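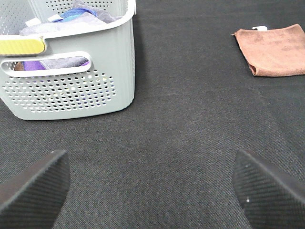
Carrying Things: A Report on Household Handles
Perla Montes and Emmett Iwasaki, December 2022

We started this project in April thinking handles would be a small topic. They are huge! People have been solving the same problem with rope, clay, leather and wire for thousands of years, and we got to look at a lot of the results.

Our class survey had 123 replies. We asked which item at home was the hardest to carry, and why. Grocery bags won easily — thin straps dig into your fingers, and everyone has a story.

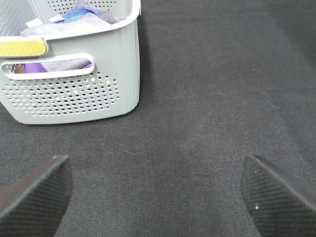

Grip width came up again and again in the answers. A wide grip spreads the load over more of your hand, so the same weight hurts less. A plain slot below the rim, with rounded ends like the one on the gray-green basket, also leaves no sharp corner to press on your knuckles. Older wicker baskets do this with a wrapped hoop, and we loved those.

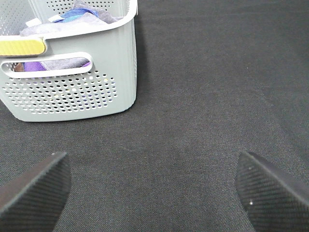

Basket with yellow grip and hand slot

For our own test, 12 classmates carried a bucket of sand down the hall with four kinds of handle. The bare wire bail came last every time. Wrapping it in cloth moved it up to second — a huge change for a scrap of old towel.
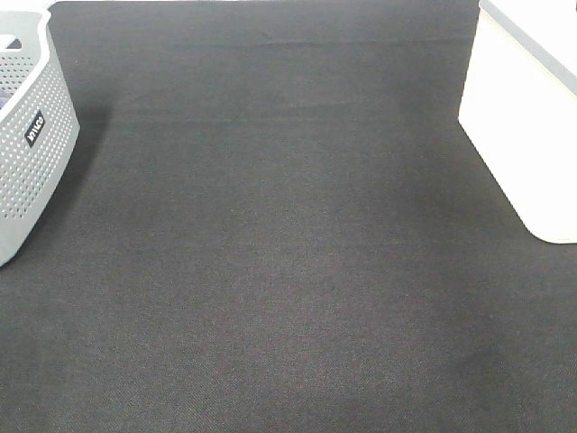
The rope handle surprised us too. It scored well on short trips but twisted on longer ones, and Lucinda Kapoor's notes say the bucket kept bumping her knee. Next we want to try suitcases.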